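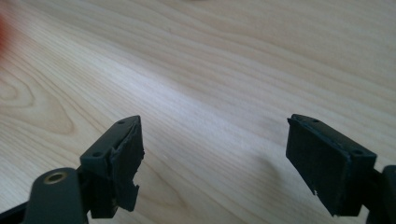 3.2 Work surfaces and grain direction

The tables in the study were selected for surface appearance before any other property. A pale wood top with visible grain presents two difficulties to a person judging its condition by eye. The first is low contrast between the wood and light-colored residues such as flour, chalk or dried glue. The second is glare, which raises the brightness of part of the surface and hides fine marks inside that part. Both effects are present on an otherwise clear tabletop, and both change as the observer moves.

We use the term "figure" in the woodworking sense, meaning the pattern made by the grain on a cut face. Straight figure consists of near-parallel lines. Cathedral figure consists of nested arches or closed ovals and results from cutting tangentially to the growth rings. A single top may carry both. Figure 2 shows such a case: long wavy lines run on a diagonal, and toward the left they curl into concentric loops. A paler, slightly glossy band crosses the middle of the surface, and a few faint specks are also present.

Figure 2. Pale wood tabletop with diagonal grain, oval cathedral figure at left, and a band of brighter light across the middle.

Grain direction was recorded relative to the long side of each table. The record was made once, before the first session, and was not repeated. Tops on which no dominant direction could be agreed upon were coded as mixed. Color was coded on a scale of three steps (pale, medium, dark) by comparison with reference chips held flat on the surface. Wood species was not coded. Veneer and solid wood are difficult to separate by eye once the edge is covered, and the distinction has no bearing on the judgments described here.

3.3 Inspection procedure

Each participant inspected 25 surfaces and marked every speck, scratch or stain on a paper outline of the top. Participants stood at the long side of the table and were allowed to lean but not to touch the surface. No time limit was set. The room lights remained on and the window blinds were left at a fixed height for the full session.

Marks were transferred to a grid of 200 cells per table. A cell was scored as marked if any part of a drawn outline fell inside it – the size of the outline was ignored. Two raters carried out the transfer independently. Where they disagreed, the cell was examined again against the paper outline, and the second reading was kept.

Cells were then divided into three groups: those inside a band of reflected light, those on the border of a band, and those outside it. The border group was needed because the edge of a band is gradual, and participants differed in where they placed it. Cells in the border group were excluded from the main comparison but retained for the analysis in Section 4.3.

3.4 Treatment of natural features

Small dark flecks in the wood are a known source of false marks. A fleck that belongs to the grain and a crumb that lies on top of it can look the same from standing height. Before each session the tops were wiped with a dry cloth, and any fleck that remained was entered on a master outline. There were 47 entries in total across the set. A participant's mark that coincided with an entry was scored as a grain error.

Closed ovals in the cathedral figure required a separate rule. Several participants in the pilot drew around the innermost loop and labeled it as a ring left by a cup. These marks were also scored as grain errors, with a second code so that they could be counted apart from flecks. The rule was proposed by Kerstin Lindemann during the pilot and was applied without change in the main study.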